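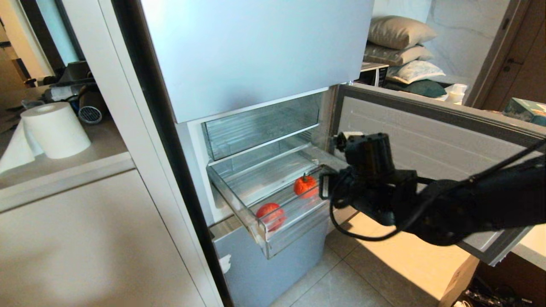
Fruit kept in a drawer is fruit you have agreed to forget, according to one reader in Tritstead, who wrote in after our April piece on fridge tidying and would like the bottom drawer abolished. We sympathise. Ours has two red-orange residents at present, and clear plastic has done little for their popularity.

The Vulerden compromise is to pull the drawer out every time you make tea - nearly 7 times a day in this office - and eat whatever looks most reproachful. Onions live elsewhere.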